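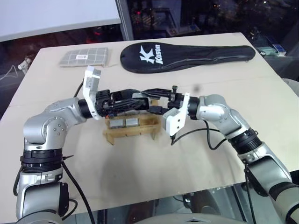

Two arms at work over a small wooden rack, with two blocks side by side and one compartment free.

Workshop tips: before you spend money on a pair of arms

I get asked about this more than anything else on the page now, even more than about bandsaw blades, so I have finally sat down with a pot of tea to write it all out. Most of it I learned by getting it wrong, and a good deal of the rest came from Mei-kuen Chow, who has fitted out more benches than I have had hot dinners.

Start with the table. I know the arms are the exciting part! But measure your table first, and then measure it again with your elbows out, as Pui-shan puts it. Two arms coming in from the corners take up far more room than the brochure drawing suggests, and you want a good clear patch in the middle where both grippers can meet comfortably. Mine went on an old Alwood bench to begin with and I had to replace it by February, which was money I had already promised to something else.

A plain, pale top is well worth having. Dark parts show up nicely on it and you will lose fewer screws.

Put cables on the budget as a line of their own. People never do. Every joint you add seems to bring another lead with it, and they need enough slack to let the arm turn but not so much that a loop catches on the work. I set aside 40 pounds for ties, clips and spare leads and spent the lot (buy the reusable ties, you will be moving them). Trim the tails when you are happy with the run.

Don't be too quick to buy fancy holders. A little slotted rack in thin wood, with feet to lift it off the table, is cheap to make and cheap to make again when you find the slots are too tight. Cut the first one from scrap and try your parts in it by hand before you ask a gripper to manage. If it is fiddly for your fingers it will be worse for the machine.

Ask about the fingers. The long linkage sort reach into narrow places very well, but find out what a replacement set costs and how long it takes to arrive. Flemard quoted me almost 200 pounds and a fortnight, and Umlow wanted less but couldn't give me a date at all. I went with Flemard and have not regretted it, though I did grumble.

If you are having cameras at the wrists, check that the brackets come in the price. Oi-ling Tse was caught out by this and ended up making her own, and very good they are too, but it cost her most of a month of evenings.

Finally, keep a bit back. Whatever total you arrive at, there will be a bolt, a bracket or a delivery charge you hadn't thought of. I keep mine in a biscuit tin.

Next time, bench lighting, which Sarahí has been nagging me about.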